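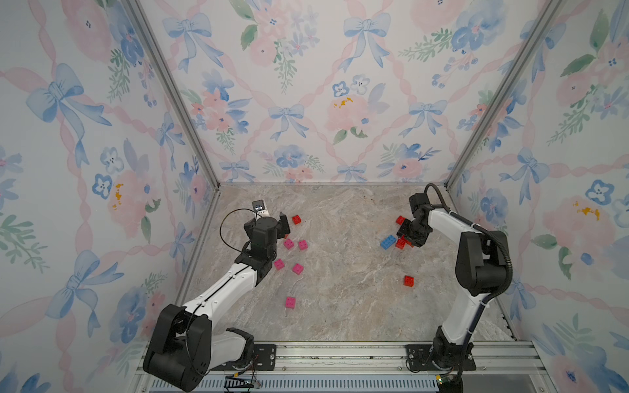
4.2 Does pattern make a small room feel smaller?

The claim that patterned wallpaper shrinks a room is repeated in almost every decorating guide we consulted, and almost none of them offers evidence for it. Jenkins traced the advice through 44 household manuals and found that most had copied it from one another, sometimes word for word. We were therefore wary of treating it as settled. Part of the trouble is that "pattern" is used to cover designs with very little in common. A ribbon lattice with bows at the crossings and small bunches of flowers, as on the walls in Figure 3, gives the eye a regular grid of diamonds to measure against, while a loose trailing design gives it nothing of the kind. Lumping the two together and reporting one average effect, as the Cendau survey did, tells us little about either.

Figure 3. A repeating floral lattice in pink, blue and green, carried across three walls.

The Cendau survey deserves a closer look, as it is the source most often cited. It gathered 1,605 replies from tenants, who were asked whether their smallest room felt "cramped", "about right" or "roomy". Tenants with patterned walls chose "cramped" more often. But the survey did not record floor area, and the older flats in the sample were both smaller and more likely to have kept their original paper. Győri raised this objection in May and has not, to our knowledge, had a reply. Until floor area is added, the result could just as well be a finding about old flats.

Our own trial was modest and we do not wish to oversell it. In the Bárány building, 25 residents judged the width of the same box room twice, once with plain lining paper and once with Mandari, a mid-scale floral. Guesses for the papered room were slightly lower, but 14 of the residents gave the same figure both times — hardly the strong effect the manuals promise. Residents also saw the plain walls first in every case, a weakness in our design that we would correct if we ran the trial again.

Nor are we persuaded by the popular remedy of papering a single "feature" wall. Jenkins found no manual that tested it, and the one trade leaflet that claims to, issued with the Brirkik range, compares a feature wall in a bright room with full papering in a dim one. Light alone might explain the difference. The question of scale, meaning the size of the repeat set against the height of the wall, seems more promising to us and is taken up in the next section.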